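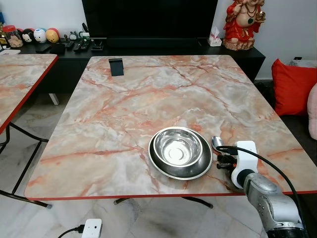
*Fellen top in salmon marble, with a steel bowl and dish for scale.*

The Fellen is a folding utility table sold by Iton in one size and two top patterns. This review covers the marble version, bought as a pair from Bidside at $58 per table. Both have been in daily use since May, mostly for meals, with some sorting and light desk work. They replaced a fixed dining table, so they were judged mainly on stability and on how well the tops hold up to dishes and flatware.

## Construction

The top is square, 36 inches on a side. The surface is glossy, with a printed pattern of cream and pale gray crossed by salmon and rust veins. A thin red band runs around the edge. Iton doesn't list the core material. The underside is unfinished apart from a coat of black paint, and the screw holes are pre-drilled but not sleeved. Anyone who plans to remove the legs for storage should expect the holes to loosen after a few cycles.

The legs are black metal tube, crossed in an X, with a curved foot at floor level. They lock with a sliding catch on the inner side of one leg. The catch on the first table engaged cleanly out of the box. The one on the second needed the rivet worked back and forth before it would seat fully. Both now lock with a clear click.

Assembly took 2 people a few minutes per table. The instructions are a single sheet with one drawing, and the drawing shows the catch on the wrong side.

## Surface

The finish is the best part of the table. It wipes clean with a damp cloth, and dried rice and sauce come off without scraping. Tea left overnight made a faint ring, which was removed with dish soap. Hot pans were not tested, and the instruction sheet advises a trivet. 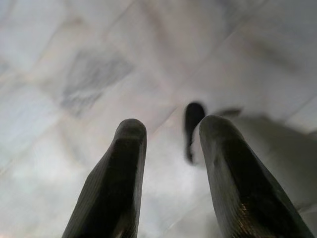 *White marble with soft gray veining and faint seam lines, at close range.*

Steel dishes are a harder test. A bowl with a wide base dish was slid across the same spot repeatedly over several weeks. It left gray metal transfer, which a melamine sponge took off, and a few hairline scratches that show only under a low lamp. Stoneware with an unglazed foot did more damage and should be lifted instead of dragged.

The gloss does have a cost. Overhead light reflects strongly, and reading a printed page at the table in the evening means moving either the page or the chair. The veining hides crumbs well, so the top should be wiped whether it looks dirty or not.

The edge band is pressed on, with no visible fasteners. On one table it has lifted at a corner by the thickness of a fingernail. Contact cement fixed it.

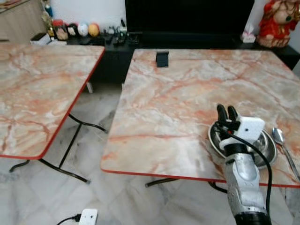

## Two tables together

The tables are close enough in height to be used side by side on level flooring. On the marble tile here, the difference at the seam was small but could be felt with a fingertip. A felt pad under one foot corrected it. There is no clip or bracket for joining them, and Iton doesn't sell one. Pushed together, they drift apart over the course of a meal if anyone leans on the far side. A pair of hook-and-loop straps around adjacent legs stopped this.

The patterns do not line up across the seam. The two tops also differ a little in tone, with one more orange than the other. Buyers who care about a match should order both at once and check the batch stickers on the underside.

## Stability

Racking along the line of the folding joint is the main weakness. With the catch locked, a firm push on one side moves the top noticeably before the legs take up the slack. In the other direction it is much stiffer.
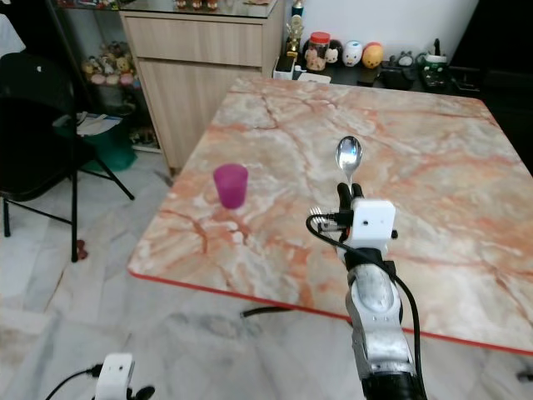
Vertical load was not a problem in any ordinary use. A full place setting, a pot of soup and a pair of elbows produced no visible sag, and a sewing machine ran on it at moderate speed with only slight vibration. Tall, light items are more of a concern. Something like the small magenta plastic cup, tapered and narrow at the base, will walk toward the edge if the table is bumped repeatedly, and there is no raised lip to stop it. A phone stand with a flat base stayed put through the same treatment.

## Folding and storage

Folded, the table stands on edge behind a door or beside a cabinet. It does not stand unaided. The catch has to be pushed in while the legs are drawn together, and there is a real pinch point where the tubes cross. Small children should be kept away from that step. The feet marked the wall paint slightly when stored upright, and a strip of cardboard is enough protection.

## Compared with the Ledesma

The Ledesma folding table has a thicker leg tube and almost no racking. It is also heavier, costs more, and comes only with a matte top that stains more easily. For a table that stays open most of the week, the Ledesma is the stronger choice. For one that is folded away after meals, the Fellen is easier to live with and easier to clean.

**Rating:** 3.5 out of 5. Points lost for the edge band, the catch on the second unit and the instruction sheet.

*Reviewed July 2019. Both tables purchased at retail.*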